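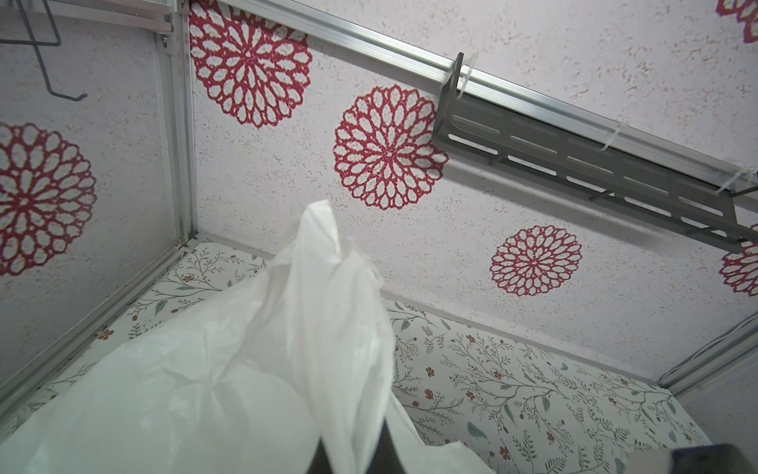

Figure 4. Crimson medallions with rings of pointed petals on a white, speckled ground; a crumpled white plastic bag in front.

4.2 Naming the flower: how people talk about medallion papers

The pattern books told us what the makers called their designs. They could not tell us what anyone said once the paper was up on a wall, and for us this was the most exciting part of the project. A pattern lives a second life in the words of the people who dust round it, stare at it during a fever or scrape it off forty years later. In this section we turn from the Bratu pattern books to the interviews carried out in Kurkevberg and in the nearby village of Kavalura.

We spoke with 27 people who had lived with medallion papers at some point, either as children or as the person who chose them. Most interviews took place in kitchens, several of them with a half-stripped wall close at hand. Each person was first asked to describe the paper from memory, and only then shown the sample cards. This order mattered a good deal. In the pilot we had brought the cards out first, and people then tended to describe the card in their hand instead of the paper they remembered.

The first finding is a simple one and we are very fond of it. Speakers almost always gave the motif the name of a flower, even when the design had no stem, no leaf and nothing else that ties it to a plant. Medallions like those in Figure 4, built up from concentric rings of pointed petal shapes, were called chrysanthemums by some speakers and dahlias by others. Several moved between the two names in a single sentence without any sign of unease. "The dahlias went all the way to the ceiling," one woman from Kavalura told us, and a moment later, "but you could only see the whole chrysanthemum above the cupboard."

We had expected the choice of name to follow the shape of the petal, with long narrow points giving chrysanthemum and shorter, fuller ones giving dahlia. The sample cards gave little support to this. The better guide was the garden. Speakers whose families had grown dahlias saw dahlias, and they saw them in almost everything, including one card that the pattern book lists plainly as a star. Miyazaki (Natsumi Miyazaki, in her study of printed cottons) describes a similar pull towards the familiar plant, and it was a pleasure to find it again in such a different material.

Colour behaved differently. Here speakers were careful, sometimes wonderfully so. Red medallions were rarely just red. They were beetroot, sealing wax, "the red of a good coat" or "cherry juice on the second day". People corrected themselves and each other over colour far more than over the name of the flower. Where two members of a household were interviewed together, a disagreement over the shade could run for several minutes, while a mismatch between dahlia and chrysanthemum passed without remark. We take this to mean that the flower name works as a handy label for the kind of pattern, and that the real effort of description goes into the colour.

The ground, by contrast, was nearly invisible in speech. Papers with a flecked or plaster-like ground were recalled as "white" or "plain behind", and the flecks came up only when a card was held close to the face. There is one lovely exception. A retired plasterer in Kurkevberg began with the ground and had to be reminded that the paper had flowers at all. He spoke at length about printed grounds that copy a rough wall finish, which he regarded as a mild insult to his trade, and he could say from memory which of his neighbours had put one up.

A further point concerns the outline. In many of the designs the petals are open shapes with only their edges printed, so that the pale ground shows through. English-speaking readers may be tempted to call this lace, and the Bratu books do use a word close to "netted" for part of the range. Our speakers did not. They talked of the flower as being "drawn", "inked" or, most often, "empty". An empty flower was generally thought more modern than a full one, and also colder, and it was felt to suit a hallway better than a bedroom. The filled designs were for rooms in which people slept or were ill.

Some limits should be noted. The speakers were mostly over sixty, and the names they use may be fading along with the papers. The transcripts held at Ornora run to up to 2,000 words each, but talk about pattern is spread thinly through them, mixed in with talk about damp, paste, in-laws and the price of brushes. We have kept that surrounding talk in the archive copy, and would warmly encourage others to read it. The remarks on paste alone deserve a paper of their own.

Section 4.3 takes up the question of direction, and asks why so many speakers were sure that a perfectly round motif had been hung upside down.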